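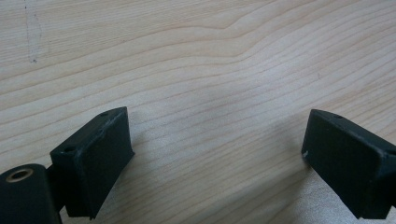 Step 4. Record your empty-table clips

Okay, fingers on and calibrated? Good, now we grab the baseline. I use these clips to teach the Plilance model what the table looks like with nothing going on, and I got much steadier grasps once I started adding them (thanks to the Nasr test set for showing me how bad it was before!).

1. Open the fingers all the way and hold the gripper over bare wood. You want both fingers in view, with a clear gap between them.

2. Start a clip in Aneo and hold still for six seconds.

3. Close the fingers slowly, open them again, and stop the clip.

4. Move to a new patch of table and repeat until you have four clips. I like at least one with some wavy grain in it, as the tracker loves to grab onto that.

Note: Scuffs on the fingers are fine. Don't paint over them halfway through a set, or you'll be redoing all four clips like I did.

Caution: Keep your free hand away from the fingers while they close. They pinch!

When the clips are saved, go on to Step 5 and load them into Velance.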